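Gear (loose part)

A gear is a toothed wheel made to pass turning motion to another toothed part. The word is used for the single wheel, for the whole set of wheels in a machine and, in everyday speech, for the speed setting on a bicycle or car. This article deals with the single metal wheel as it is met on a bench, out of its housing: how its type is told, how it is set down and kept, and how far the usual advice on the subject can be trusted.

Naming

Gears are named by the shape of the body and the direction of the teeth. The names are older than most of the catalogues that use them, and catalogues do not always agree. The Jadel parts list, often copied on hobby sites, puts bevel and mitre gears under separate headings as if they were unrelated, although a mitre gear is simply a bevel gear used in a pair of equal size with shafts at a right angle. The Varska list runs to 275 entries and files several worm wheels under "spur, other". Neither list gives grounds for these choices, and a reader who relies on the name alone may well order the wrong part.

"Cog" is a further source of muddle. Strictly it means one tooth. In common use it means the whole wheel, and complaints about this have had little effect.

Bevel gears

A bevel gear is cut on a cone, with the teeth sloping towards the point the cone would have if it were complete. Two of them working together carry motion round a corner. The small ones are found in hand drills, angle grinders and some kitchen whisks.

Because one end is wider than the other, a bevel gear is usually set down on its broad back face. A flat plate is a common resting place during sorting or checking, and a cloth is often spread over the table beneath. Claims made for the cloth should be read with some care. It will soften a knock and stop a small part from rolling far. It will not keep a part clean if the cloth itself is dirty, and a creased one can tip a light plate. The statement that a dark cloth "prevents loss" appears in several workshop guides, none of which says how this was found out.

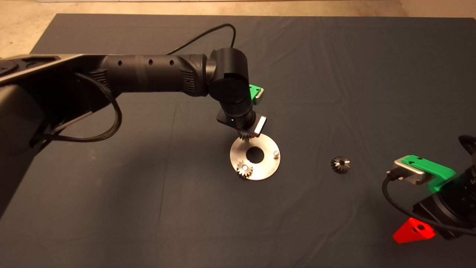

Spur gears

The spur gear is the plainest type. Its teeth run straight along the body, parallel to the hole through the middle, which is called the bore. Where the body is long for its width, the teeth show from the side as a row of ridges and grooves, and the part may be sold as pinion stock, to be cut to length.

Spur gears are often described as the noisiest kind. This is true of many fast-running sets, where each tooth meets its partner along its full width at once, but the claim is repeated so freely that it has come to be applied to slow hand-turned ones too, for which there is little to support it.

A spur gear can be stood on end or laid on its side. Flat on its face it is steady. On its side it rolls.

Counting and measuring

The tooth count is the first thing asked for by any supplier. The usual method is to mark one tooth with chalk or a felt pen and go round until the mark comes up again. Odd counts cause the most mistakes, as there is no tooth directly opposite another to check against. A gear with 17 teeth is easily written down as 16 or 18.

The outside width and the bore are then measured. Bright metal gives trouble at this stage if the work is done by eye or from a photograph. Under a strong lamp the end face may turn nearly white and hide scratches, small burrs and any stamped number.
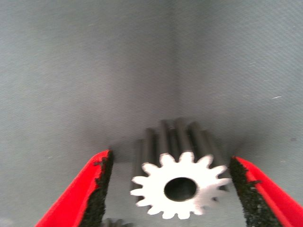 A bore should be checked from straight on, as a round hole looks oval from any other angle, and more than one worn shaft has been blamed on a hole that was perfectly sound. Calipers settle the matter. The Bognár handbook advises taking nine readings round the bore and using the middle one, a procedure that seems excessive for anything short of an argument with the seller.

Storage

Loose gears are kept in trays, tins or divided boxes, lightly oiled if they are steel. The Prellov storage system, sold as a cabinet of 485 small compartments, is said by its makers to suit "every workshop". Its compartments are too shallow for long-bodied spur gears, which have to be laid on their sides. Jam jars remain in wide use.

Mated pairs are best tied together with string or wire. Advice to wrap each gear in newspaper is old and doubtful: paper takes up damp, and rust in the print pattern has been reported on parts stored in this way.

See also: Rack and pinion; Worm drive; Backlash; Calipers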